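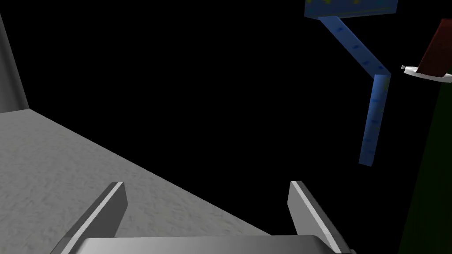

Page 9

Small Music Rooms and Their Regulars: A Study of Three Venues in Candlow

Student project report, Department of Cultural Studies
Submitted 15 Jul 2023

1. Purpose of the study

The project set out to learn how small live music rooms in Candlow keep going from one season to the next. Larger halls in the city publish annual reports and receive regular press attention. Bars and back rooms that hold live music a few nights a week leave far fewer records, and much of what is known about them is held by the people who work and drink there. The report is based on visits, interviews and a review of printed listings.

Three venues agreed to take part. The Zovora is a corner bar with a stage at the rear and a standing weekly night of Latin and Caribbean music. Khamphan is a family restaurant that clears its dining floor after the kitchen closes and hosts singers and small string groups. Kudska is a basement club, opened in 2000, with a program made up mostly of local rock and experimental acts. All three stand within walking distance of the old tram depot, and all three hold fewer people than the smallest municipal hall.

2. Method

Visits were made to each venue on both music nights and ordinary nights. A total of 30 interviews were completed with owners, bar staff, performers and regular customers. Interviewees were promised that they would not be named, and the report refers to them only by role. Listings were taken from the free weekly paper and from the flyers kept by the venues themselves. Kudska holds the most complete set, stored in binders behind the coat check. Khamphan keeps no flyers and announces its evenings on a board by the door.

Interviews followed a common list of topics: how the person first came to the venue, what a usual night is like, how performers are paid, and what changes the person had noticed. Conversations at the Zovora were often held in the early evening, before the sound check made talking difficult.

3. Findings

3.1 The weekly night

At each venue, one fixed evening carries a large share of the week's bar income. Staff at the Zovora described their dance night as the one shift that is never given up willingly. Customers spoke of it in terms of habit. Several had met their present friends there and saw little need to check who was playing before going. The owner stated that a fixed night also makes booking simpler, as bands ask for the date and do not need to be found.

Khamphan reached the same arrangement by a different path. Its singing evenings began as private parties for relatives and were opened to the public when neighbors asked to attend. The restaurant does not charge at the door. Performers receive dinner and a share of the tips, and most of those interviewed considered this fair for a short set, though two string players said they had declined longer bookings on those terms.

3.2 Payment and equipment

Kudska pays by a split of the door. Performers praised the openness of the system, under which the door sheet is shown to the band at closing. They were less satisfied with the equipment. The main speakers have been repaired many times, and one bass cabinet has a hum that regular acts have learned to work around. Club management replied that new speakers had been priced and would be bought once the drainage work on the stairs was paid for.
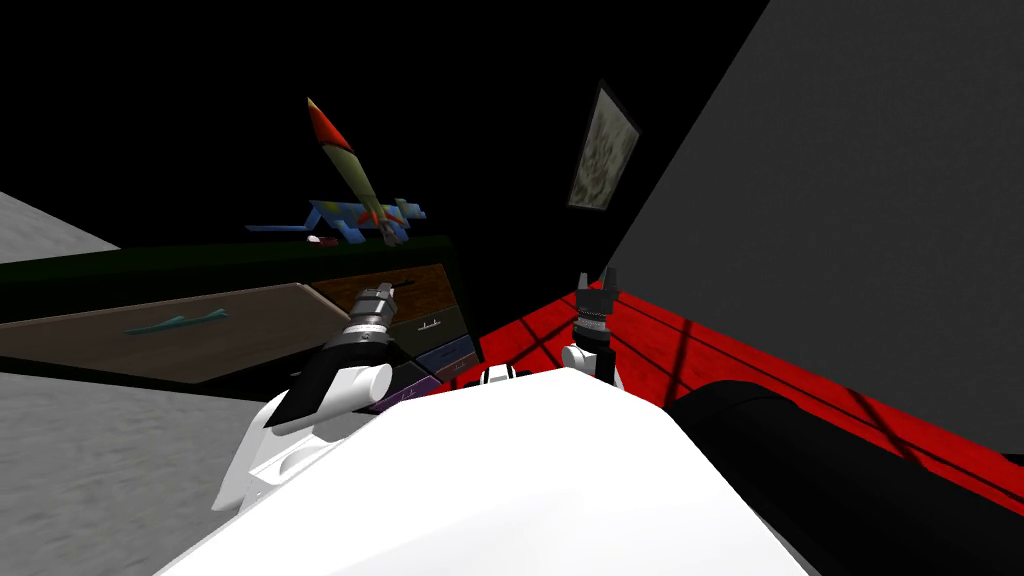

3.3 Interior and lighting

The look of the rooms came up in nearly every interview, including those in which it was not raised by the interviewer. Regulars at Kudska objected strongly when the walls were repainted in October, and part of the old poster layer was left in place near the bar as a compromise. Light levels drew the most comment. A small, dimly lit room with a nearly black back wall is close to what Kudska customers described as correct for a club – the far wall should drop away and leave the performers as the only thing to look at. Khamphan takes the opposite view and keeps its dining lights on during the singing, so that families can see their plates and each other.

3.4 Relations with neighbors

Noise was the main source of friction. The Zovora now ends amplified music 30 minutes before closing time and keeps its side door shut during sets. Residents on the upper floors confirmed that this had helped, but complained of talk and smoking on the sidewalk afterward. Kudska, being below ground, reported complaints only about bands loading their vans. Khamphan reported none, and its nearest residents were found to be among its singers.

4. Limits of the study

The study covers venues that are open and were willing to take part. Two other rooms on the same streets did not reply to letters, and a third closed before visits could begin. Income was discussed in general terms only, and no accounts were seen. Interviews at Khamphan were partly carried out through a younger family member who translated, and some detail may have been lost in that process.

5. Suggestions for further work

A later project could follow a single weekly night over 6 months and record how its audience changes with the season. The Kudska binders would also repay a full catalog. Many flyers are undated and will need to be matched against the weekly paper, for which the city library holds an incomplete run. The club has agreed in principle to lend the binders one at a time, provided that they are returned before the next is collected.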